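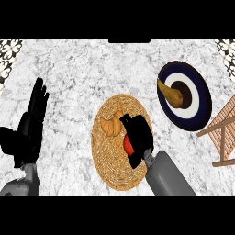
A computer simulation of a two-armed robot at a kitchen counter, with a gripper over a woven mat that holds a croissant. (Kuroda)

PRELTHORPE, 7/19/23 -- A two-armed robot trained to do kitchen chores cleared a simulated breakfast table without help in 300 of 400 tries, the company developing it said, but it did far worse when the same job was moved to a real kitchen.

Kuroda, which has its main office and test kitchen in Prelthorpe, released the results to customers and reporters at an open house. The company has spent two years trying to get one machine to handle the small jobs that follow a meal: putting food away, moving plates to a rack and wiping the counter. Wiping was left out of this round of tests.

In the simulated version, the robot works at a marble counter set with bread, fruit and tableware. Each try starts with the items in different spots. The robot has to pick up what it is told to pick up, put it where it belongs and leave everything else alone. A try counts as a failure if anything is dropped or if the job runs past the time limit.

Soft and round items caused most of the trouble, according to Natsumi Tsuchiya, who leads the software group.

"A plate is the same plate every time," Tsuchiya said. "Two tomatoes from the same bag are not the same tomato. If the grip is a little off, it rolls, and then the robot has to find it again."

Croissants were a separate problem. In the simulation they keep their shape when squeezed. In the test kitchen they do not, and Tsuchiya said her group had swept up a lot of crumbs this spring.

The real kitchen was set up to match the simulated one as closely as the company could manage. The robot finished 55 percent of its runs there. Most of the failed runs ended with an item on the floor or with the arms stopped, waiting for a person to press the reset button.

Speed was also an issue. Kuroda did not give an average time for the real runs, but reporters at the open house watched one that lasted long enough for the coffee to run out. A person doing the same job before the demonstration needed less than a minute.

Henrik Ruppert, who runs the kitchens at Beltau, a chain of hotel breakfast rooms, said he came to see whether the machine could take over the early shift's clearing work. He left without placing an order.

"I would need it to be right nearly every time, and I would need it to keep moving," Ruppert said. "My people clear a table while they're talking to a guest and carrying a pot of coffee. This does one thing and then thinks about it."

Ruppert said he would look again if the company could show a full morning of work in a real dining room. Beltau already uses automatic floor scrubbers at some of its hotels, and he said those had paid for themselves.

The trade group Jerkar, which represents makers of small commercial kitchen equipment, sent an observer. Hatsue Yoshida said the gap between the two sets of results was about what she expected to see.

"Simulation is cheap and you can run it all night," Yoshida said. "It's a good way to find out what a robot can't do. It's a weaker way to find out what it can."

She said buyers should ask for results from real rooms, with real food and dishes, before signing anything. Jerkar is writing a short list of questions for members to give their customers.

Kuroda has not set a sale price. For now it plans to rent the robot to a few test sites at $1,295 a month, with a technician on call during working hours. Fumiko Kobori, the company's sales manager, said two cafes and a school kitchen had asked for details. She declined to name them.

The rental contract limits the robot to cool, dry items. It may not handle knives, glassware or anything straight off the stove, and a staff member has to be in the room while it is running. Kobori said the limits would stay in place through the first rental period.

Mio Kinoshita, who works the counter at a Prelthorpe bakery and attended with her manager, said she was not worried about her job. She did like the idea of a machine that could stack the drying rack at closing time.

"If it gets that far, it can have that part," she said.

Kuroda plans a second round of tests in September. Wiping the counter will be added, along with bowls and cups, and the company said it would publish the simulated and real results side by side.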